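Notes from the Ivgate Robotics Club: Home Practice Term

21 Aug 2026

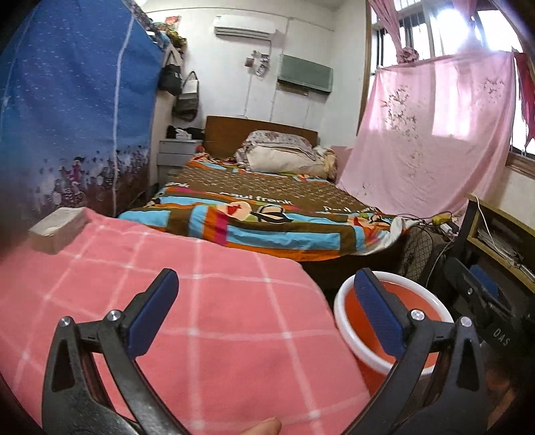
Hand-held gripper over the pink cloth, home practice session.

The Ivgate Robotics Club has now finished four weeks of its home practice program, and I have been asked by several families to set down how the work is organized. Members practise with hand-held grippers in their own homes, in ordinary rooms with ordinary furniture. The club's view is that a bedroom is as suitable a place to learn as the workshop at Sencombe.

Each member completes six short tasks per session. The current set deals with cloth: picking up a corner, folding once, and laying the piece flat again. Members are asked to close the jaws slowly and to keep their fingers clear of the pads. Attempts that go wrong are kept in the log along with the others.

The club set itself a target of 900 logged attempts before the October meeting, and the total is already over 80 per cent of that. The logs are reviewed at Sencombe, where the older students sort them and prepare notes for the Kowalchuk Shield, our regional student competition. I had expected the sorting to be the dull part of the program. It has drawn more discussion than any other.

Members who still have a Priltunent workbook from last term are asked to return it at the next meeting. Spare pads may be collected at the same time.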